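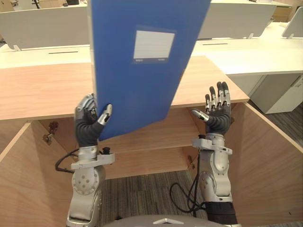 To register a new player with Nundumwood in the middle of the season, start with the release letter from the old club. Without it the league will not open the case. Put the letter in a plastic folder, a blue one with a label window on the front is good, and write the player's name on the card. Then add the medical form and 2 copies of the passport page.

Send everything to Saskia Whitelaw before December 19. The player can train while you wait, but he cannot play in a match until she confirms by email.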